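Rules for a two-arm bench, second version

I said I would write up the house rules for the simulated assembly bench once they had settled down a bit. They have, more or less. It is a wooden-topped table with two white arms, a black gripper on each, and grey parts to put together.

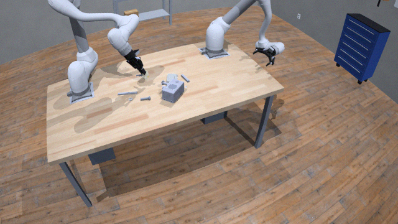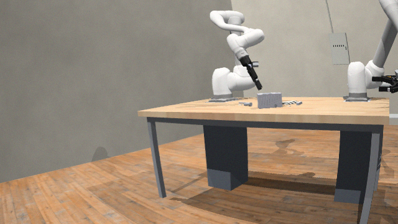
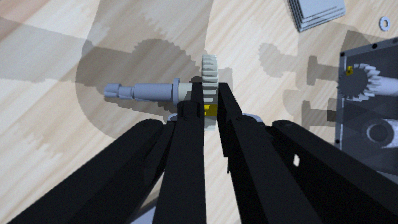 The last two are gripper views, the one before them looks across the bench.
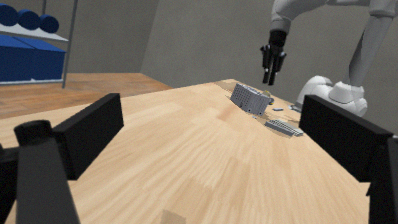 Posted by Gebremedhin Assefa
October 5, 2021
Filed under: Bench notes, Simulation

The first version of the rules ran to 3 pages and was mostly copied from what we did at Furtado, where the arms were real and could hurt you. Much of it made no sense in a simulator. I threw most of that out, then put some of it back after we started moving programs over from Skellik (our simulator) to the real cell at Pluvden. Habits you pick up in the simulator go with you to the real cell, and so do the programs.

So these are the ones we kept.

One arm over the shared area at a time, unless the task is written as a two-arm task. The waiting arm stays up and clear of the wood with its gripper open. It doesn't matter that the planner says there is room for both. Planners are happy with gaps that I am not happy with.

Hold a shaft assembly by the widest solid part you can reach, and write down which part that is. With a gear on a shaft, fingertips on the two faces of the gear are allowed. Fingertips on the teeth are not. If there is a key, the program has to say which way it is facing before it goes anywhere near the housing. We had a lot of failed insertions in the early runs and most of them were put down to force settings, when the key was simply in the wrong place. I spent an evening changing force limits before I looked.

Pause above a part before closing on it. The pause is 600 milliseconds. Gistix wanted 465, which is what their own controller uses, and they may well be right that it is enough, but I would like a number people can remember.

Loose parts may lie anywhere on the table at the start of a run. This was the one we argued over. The old rule had every part in a marked spot, which made the results look very good and told us little. Now the layout changes from run to run, and the starting layout is saved with the log. No layout, no result. If you lose the file you do the run again.

Run a new program 10 times before you show it to anyone. Keep the bad runs in. If you change anything halfway through, even a speed, you start from one again.

Name the views the same way in every log. We use "room" for anything that takes in the bench and "hand" for anything from the gripper, followed by left or right. It sounds like a small thing, but I have read reports where the left arm changed sides depending on who was writing. Left is left as seen from the front edge of the table. Please write it on something.

Simulated results are labelled as simulated, in the title and on every page. Not in a footnote. A good picture of a gear in a gripper looks like proof of something to a person in a hurry, and it gets passed on without the text that went with it.

There is one rule I have left out for now, on what to do when a part is dropped. At present the run stops and counts as a failure. Gistix let the arm have another go, and count it separately - I can see the case for that, particularly with the small fittings. It needs a proper trial with both ways of counting side by side, and I haven't had the time. I'm hoping to do it in December, when the Pluvden cell is down for maintenance.

If you work to a different set, I'd like to read it, especially anything on handing a part from one arm to the other. Ours says "with care", and that needs replacing.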